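Dillamard assembly puts off vote on royal council again

Opposition walks out, second time since the spring

The transitional assembly in Dillamard broke up just after 4pm with no vote on the future of the royal council, the body set up after the officers took power eleven years ago and which was meant to last for 18 months.

Speaker closed the sitting after the Merow bloc left the chamber. Quorum gone. No new date given, only "before the end of November", and that was said in the corridor and not from the chair.

At issue is Article 9 of the draft charter. It would hand the council's powers over the courts and the provincial governors to an elected house. The council's supporters say it kept the country together after the old republic fell. Its critics say it swallowed the republic's ministries whole and kept the prisons too.

Both sides were at it early. A crowd of some 2,000 stood outside the east gate from mid morning, most of them down from the northern districts by bus. Quiet on the whole. Police closed the Staltton road for an hour and then opened it again without saying why.

Inside, the first hour went on the minutes. Then a row over who could speak for the districts that have had no member since the last boundary change, then the walkout.

Snædís Kragh, who has followed the talks for the Langlois Centre from the start, said the delay suited the council more than anybody. "Every month it isn't voted on is a month it governs," she said. "The officers know that. So do the people at the gate."

She also warned against reading too much into the walkout. Merow left the chamber in the spring as well, and were back in there seats within a fortnight.

The council itself put out four lines in the evening. It respects the assembly, it awaits the assembly, it will "continue to carry its burden until relieved". Nothing on Article 9.

Prisoners' families had hoped for more. A list read into the record before the break names 429 people held without trial since the takeover, and the families' group says it is not complete. The justice ministry gave a figure of 67 last year and has not updated it. Members asked for the two lists to be compared. Request noted, no reply so far.

In Staltton, where the council has most of its support, shops closed early and a rival gathering was held at the old customs house. Speeches, a band, done by dark. The governor's office said it passed off without trouble.
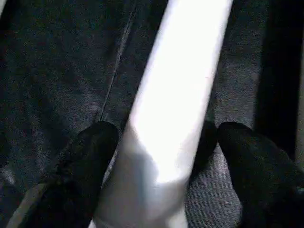 What happens next

Members have been told to stay within a day's travel of the capital. The charter committee still has 786 amendments to get through, most of them from the same two parties, and meets again tomorow at 10am behind closed doors. If Article 9 is not settled there it goes back to the full assembly as it stands.

Merow say they will attend the committee but have not said wether they will vote.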